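Workshop notebook, August 15, 2020
Torkell building, upstairs room with the wooden floor

OK, chair day. I have been putting this one off since May, when Digby Whitcombe first told me his neck hurt and I said (very confidently, for someone who had not looked) that he only needed his headrest moved. Well, I have looked now, and it took me most of the afternoon, and I want to get it all down before I forget which way things turn.

Background for anybody reading this who isn't me. We have the old Drurnstead lot, which are the low-backed ones with the foam that comes off on your pants, and we have the mesh ones that came over when Fodbridge closed their front office. The mesh ones are miles better! But they came without paperwork, and every person who sits down in one gives something a twist and walks off, so by now no two of them are set the same way. Ilari Lappalainen started a sheet last winter with tape labels and seat heights and all that, and I found it behind the radiator this morning, quite crispy. I've copied out what I could read and stuck it inside the back cover of this book.

Today was only headrests and backs. Seats and casters another time.

Started with Digby's, as promised. Complaint: headrest too far forward, pushes his chin down, and when he leans back it "comes with him." I sat in it for a bit doing my email and he's right, it's horrible. You feel like somebody is steering you. I had assumed the thing was loose, so I went in with the hex keys, and I spent far too long hunting for a bolt to tighten that isn't there. It's friction. The whole headrest on this one is held by friction at the pivot and you set it by hand, firmly, with the other hand on the arm so you don't yank the chair over. (I yanked the chair over. My shin is fine.)

Once I'd quit looking for bolts it went much faster. With the chair upright and nobody in it, I pushed the headrest all the way back until it stopped, then brought it forward a little at a time and sat down between tries. Sitting down is the part I'd like people to stop skipping. You can't judge it from standing next to the thing, your head is just not where you think it is. I had the height wrong twice as well. I kept wanting it up behind the crown, and it feels much nicer lower, more in the hollow at the back of the skull — at least for me, and I'm shorter than Digby, so he'll have to come and do his own final fiddle.

Second chair (green tape): squeak. This is the one Liew has been on to us about, and I can see why, it goes off like a gate every time you breathe. I took it for the tilt and it wasn't the tilt. Rocked the seat with my knee, no noise. Rocked the back, no noise. Held the headrest still and rocked the back, no noise. Let go of the headrest, and there it was, eeeek, right from the top. Grit in the joint, I think, it looked gray and gummy when I wiped round it with a rag. Tiny bit of silicone on a cotton swab, worked it up and down 30 times (I did count, it was oddly soothing), wiped off what came out. Quiet when I left it. Will ask Liew to sit in it for a week before I write "fixed" anywhere.

Please don't use the spray can on these. It gets into the mesh and the mesh holds on to it and then somebody's good shirt gets a stripe.

Third chair, no tape, so it has a label now: T5. Nothing wrong with it that I could find except dust, and oh my, the dust. The mesh on these is all fine strands running sideways, and the fluff packs itself in between them in little rows. I tried the vacuum with the brush head first, which pulled off the loose stuff and left the rest looking smug. What worked was a soft toothbrush, dry, going along the strands and never across them. Across just felts it in deeper. Then a barely damp cloth, both faces, and leave it. Do the rim too, there's a line of grime where the mesh goes into the plastic that you don't notice until the rest is clean, and then you can't see anything else.

While I was down there I went over the back as well. The long curved piece has a ribbed surface, and the ribs collect hand grease at exactly the height where people grab it to wheel it about. Dish soap and warm water did it. I had the fancy cleaner out and never opened it, so that's going back on the shelf.

One more thing about parts. When you're talking to each other about these (or to me, or writing it in here), please can we all use the same words? I had three notes in the tray this week saying "the arm is stuck" and they meant three different parts, one of which was an armrest. So: the arm is the curved black piece that comes over the top and holds the headrest. The pivot is the round knob where that arm meets the headrest frame. The lower joint is the chunky one further down the arm, with the cylinder hinge. Armrests are armrests.

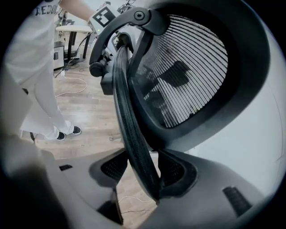
Still to do

Get Digby in to set his own height, and then mark it with a bit of tape so that it can be put back after somebody else has had a go.

Ask Ilari if the crossed-out line on his sheet means the chair was done or the chair was thrown away. There's one I can't find at all.

Lower joint on the green tape chair: moves, but it's stiff at one end of its travel. I didn't force it. If anyone has had one of these apart and got it back together again, come and tell me before I try — I'd like to know if there's a spring in there waiting for me.

Order felt pads and more cotton swabs. The swabs come in boxes of 1000, which seems mad, but the small packs cost nearly the same and we do get through them.

Toothbrush is in the mug by the sink with CHAIRS written on the handle. It is not for the mugs.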